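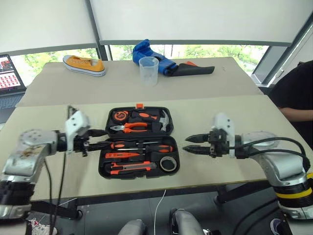

Okay, week on demonstrations! Last time we talked about what the policy sees, and today I want to talk about where its examples come from, which is you, for the next few weeks. I like starting with a tool case because every tool has its own slot, so everyone agrees on what "put back" means. Look at the two screwdrivers, though: same orange and black handles, but one points left and the other points right. If you always pick up the one with its handle on the left, the policy learns "go left" and knows nothing about handles. So swap them between episodes, please!

How we record in the Frota unit

One episode is one tool, out and back in. Start with both grippers open and clear of the case. Move at a calm, even pace (if you stop to think, the policy will learn to stop and think too). If you fumble and recover, keep it, I love those. If you bump the case off its spot, throw the episode away and write down why.

Each pair owes me 60 clean episodes before the Jusura lab. Last year's set had 3224 recorded and 2888 kept, and most of what we dropped was bad labels, so type the tool name before you start, not after.

For next time: read the Stoltitz handout up to the part on replay, and bring one episode you weren't sure whether to keep.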